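Floor areas, and what the number in the particulars includes

I spent most of June comparing floor plans for houses in the Barngate part of Herkdale, and I have ended up with a spreadsheet that is more use than the particulars it was built from. Several people have asked how the columns work, so I am writing it down once and will point them here in future.

The starting point was a house at the lower end of Barngate, marketed by Riedl at 201 square metres. My own measurement came out 15 square metres lower. I assumed at first that I had made a mistake, and went back over the sums before raising it. Rupert Ammann at Riedl was civil when I did raise it, and sent me the working drawing the same afternoon. Both figures were right on their own terms. They were measuring different things.

The usual figure for a house is the gross internal area. It is taken to the inside face of the outside walls, floor by floor, and it ignores whatever stands in between. Internal walls count. So do chimney breasts, stairwells and the cupboard with the boiler in it. You do not subtract any of those to get a gross figure, and an agent who did would be putting the seller at a disadvantage against every other listing on the page.

What I had done was add up the rooms. I measured each one wall to wall, left out the partitions, and left out the chimney breasts (this house has kept all of them). In a newer building with thin stud walls the two methods land fairly close together. In an older one with brick partitions they do not. 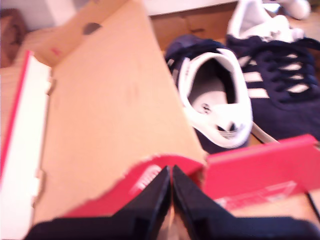 Torn edge on the shoe box.

The second source of difference was the top floor. The eaves slope, and part of the floor is under a ceiling too low to stand beneath. There is a convention for this, which is to report the area under restricted height separately, so that the reader can decide what it is worth. Riedl's drawing did show it, as a dashed line with a note in small type. The headline figure on the first page of the particulars had it added in. I have since checked other agents' plans in the same streets. Some include the low area and say so, some leave it out and say so, and a fair number are silent. Silence is the awkward case. You have to work back from the room dimensions, and on a top floor these are often given as 'maximum', meaning the longest line that can be drawn across the room at floor level.

Then there is the outbuilding. A garage reached by an internal door may be in the total or not. A brick store across the yard should not be, in my view, though I have seen it done with the words 'including outbuildings' tucked under the figure.

Why it matters is simple arithmetic. Houses in that part of Herkdale are commonly compared on price per square metre. If you take 2,000 pounds a metre as a working rate, which is what I used in the sheet for testing purposes, my missing area is worth thirty thousand pounds. No valuer would treat eaves space and brick partitions at the full rate. A buyer with a calculator and two browser tabs open quite possibly will.

So the spreadsheet has five columns for area where I began with one:

Gross internal, as stated by the agent.
Gross internal, as worked out by me from the plan.
Area under restricted height.
Garage and outbuildings, if included in the stated figure.
Sum of rooms.

The second column takes the longest. I trace the outline in Nuditz, scale it from one known dimension, and let it give me the area of the polygon. It will snap lines to the outer face of the wall if you let it, so turn snapping off and zoom in. Choose a long dimension to scale from. An error of a few centimetres on a bathroom wall gets multiplied across the whole plan, while the same error on the full depth of the house hardly shows. I scale from one dimension and check against another at right angles to it. If they disagree by much, the plan has been stretched to fit a page and you need to correct each direction on its own.

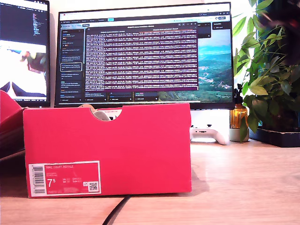 The stated area and the sum of rooms should be read together, with the ratio between them as a sixth column if you like such things. A low ratio says that a lot of the building is wall, landing and chimney. I would like particulars to print both as a matter of course, along with the basis of measurement. Shoes are sold with more care over this: the label on the red box has 7.5 in large white figures and, to the right of it, rows of tiny size conversions for anyone used to another system. A floor plan has space for two lines of the same sort. What we get in most cases is a single total and a disclaimer saying that it should not be relied upon.

One warning about using maps as a check. I tried to confirm the Barngate footprint from an old survey sheet at a scale of 1 to 2,000, and it is not fit for that purpose. The thickness of the printed line alone covers more ground than the wall it stands for. A map like that will tell you whether there is a rear extension. It will not tell you how deep it is, and it measures to the outside of the walls in any case, so it would need an allowance for wall thickness before you could compare it with anything.

As for the house itself, I did not offer. The area had little to do with it - the roof needs doing, and there is a question over who maintains the shared passage at the side that neither set of deeds answers. Rupert Ammann told me that Riedl would amend the first page to show the restricted height area as a separate line, and the version online now does so.

The next job is to go back through the early rows, where I filled in the second column before I knew about the snapping. I will put up the corrected sheet when they are done. If you took a copy before this post, treat the entries for the upper end of Barngate as suspect.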